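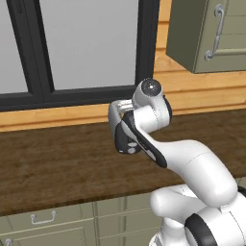
## 4. Check the arm in the simulated kitchen

Do this before you power the real arm on the workshop bench. Orsolya Takács keeps the current scene file in the shared Alodar folder.

1. Load the kitchen scene and leave the countertop clear.
2. Set the control rate to 1000 Hz.
3. Move the arm to the start pose – wrist up by the window, gripper over the back of the counter.
4. Close the fingers nearly all the way.
5. Run the idle test for 2000 steps and save the log.

**Note:** If the gripper touches the counter at the start pose, check the base height in the scene file. Ours is 174 mm.

**Caution:** Don't copy simulated speed limits to the real arm. Start at 5 percent and keep one hand on the stop button.

When the log shows no joint errors, go to section 5.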